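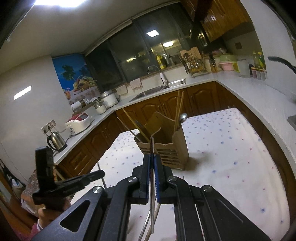
Prüfliste Küche – Wohnung 14, Haus Laler
Kontrolle am Mittwoch, 3. Juni 2026
Nächste Kontrolle: August

1. Tisch und Tischdecke
Tisch steht fest: ja
Decke ohne Stolpergefahr: mit Bemerkung
Bemerkung: Die weiße Decke mit den kleinen Blumen macht an der rechten Seite lange Falten. Bitte so legen, dass niemand beim Aufstehen mit dem Knie daran zieht. Es steht ja der Besteckhalter darauf.

2. Besteckhalter aus Holz
Standfestigkeit: in Ordnung
Leisten vorne, auf Splitter geprüft: in Ordnung
Boden innen trocken: nein
Bemerkung: Ich habe den Halter geleert und unten war es noch feucht. Stäbchen aus Holz und Bambus nur ganz trocken hineinstellen, sonst gibt es Schimmel. Der Halter soll einmal pro Woche leer über Nacht trocknen.

3. Besteck
Gabeln mit den Zinken nach unten: bitte in Zukunft beachten
Stäbchen ohne Risse: 2 Stück aussortiert
Löffel ohne Rost: in Ordnung
Bemerkung: Scharfe Messer gehören nicht in diesen Halter, auch nicht für kurze Zeit.

4. Spüle und Arbeitsplatten
Fuge hinter der Spüle dicht: ja
Bemerkung: An der hinteren Ecke bitte öfter wischen, dort sammelt sich das Wasser.

5. Unterschränke
Türen schließen: ja
Griffe fest: einer locker, nachgezogen
Reinigungsmittel kindersicher: nein
Bemerkung: Das Mittel steht im Schrank unter der Spüle ohne Sicherung. Eine Sperre ist bei Bukach bestellt, Bestellnummer 532. Bis dahin das Mittel nach oben stellen.

Ergebnis: bestanden mit Auflagen – Punkte 2 und 5 werden im August noch einmal geprüft.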